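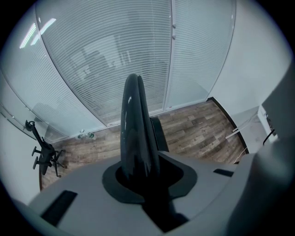 The Case Against the Fully Glazed Small Office

Most small office suites built in the last decade follow one template. The perimeter of each room is glass, the glass is covered with horizontal blinds, and the floor is a wood-look plank. Landlords like it because a corridor of glass rooms photographs well and rents quickly. I have specified, measured and repaired rooms of this type for long enough to think the template is a mistake, and that the mistake lies in the combination of parts.

Start with the glass. The stated purpose of a glazed partition is to share daylight between rooms and let people see whether a room is in use. Both functions depend on an unobstructed panel. In practice the blinds are closed on the first morning and stay closed. People facing a computer do not want to be watched from behind, and they do not want the next room's desks in their field of view. A closed white slat still passes a vague outline of furniture and of anyone moving. The occupant gets neither the view nor the privacy. A solid wall would have given the privacy for less money.

Glass also returns the ceiling to you. Linear light fixtures reflect in any panel set at an angle to the line of sight, and they appear as long bright bars at head height. A blind hung on the far face of the glass does nothing about this. Hanging it on the near face removes the reflection and adds a dust trap within reach of every chair back. I have seen both arrangements in a single suite at Flalisbridge, with complaints filed about each.

Bontu Gebru, who managed that suite when I surveyed it, kept a log of tenant requests. It ran to 637 entries. The largest group concerned blinds: slats bent, cords tangled, one panel hanging lower than its neighbor. The second largest concerned noise through the partitions. Requests to have more light let in from the next room did not make up a group at all. One log proves little, but I have yet to be shown one that reads differently.

The floor is a separate matter, and here my view is more favorable. Plank flooring in mixed browns and grays hides scuffs and crumbs well. Staggered joints allow a damaged board to be replaced without the repair standing out. Rolling chairs move over it without the resistance of carpet. The weakness is acoustic. A hard floor next to a hard wall next to a sheet of glass produces a room in which every dropped pen is an event. Specifiers know this and propose ceiling panels as a remedy. Those panels are usually the first line removed when the budget is reviewed.

A hard floor has a further property that does not appear in any specification. It becomes a shelf. In a carpeted room people set a bottle on the desk. In a hard-floored room with a long run of clear wall, the base of the wall collects bottles, cables and bags. It is the only surface in a small office that is never claimed by equipment. Cleaners working by contract will go around these items, and over a few weeks the strip along the baseboard becomes permanent storage.
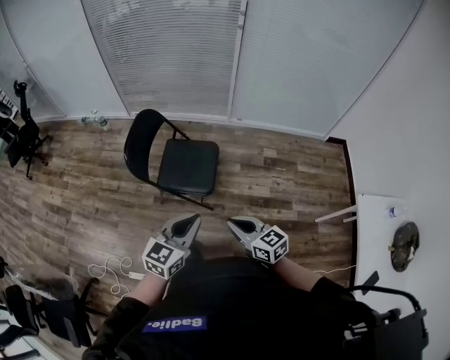
A folding chair in front of the blinds, bottles on the floor by the window wall, and a white table against the side wall.

The remedy normally offered is more furniture. I think this is wrong. A small glazed room cannot take a cabinet against the glass, as the cabinet then shows its back to the corridor or blocks the blind. That leaves the solid wall, if there is one, and the solid wall already has the table. The table collects whatever the room has no other place for: a cap and a drink. Below it a loose cable crosses the floor, because the outlets went into the only wall that could hold them and the work did not stay beside that wall.

Chairs show the same failure. Rooms of this type tend to hold several kinds at once. A rolling chair belongs to the desk. A folding chair is brought in for a visitor and never returned. A third, with arms, arrives from a meeting room. Each is reasonable alone. Together they take up floor area that was priced as open space, and no two of them nest or stack. Rigoberto Quispe once proposed a rule of one chair type per suite, folding, hung on hooks when idle. It was rejected on appearance. I still consider it the most useful suggestion made on that project.

My own recommendation has 4 parts. Build two opposite walls solid, from floor to ceiling. Glaze the corridor side only, and only above desk height, so that no blind is required for a seated person. Put outlets on both solid walls and one in the floor near the center. Fix a narrow shelf at knee height along one solid wall, deep enough for a bottle or a bag, and leave the floor beneath it clear for the mop.

The usual objection is that solid rooms feel small. They do, slightly. A glass room with its blinds shut feels the same size and costs more to clean. Anyone who doubts this can walk a glazed corridor at three in the afternoon and compare the number of open blinds with the number of closed ones, then ask what the glass was for.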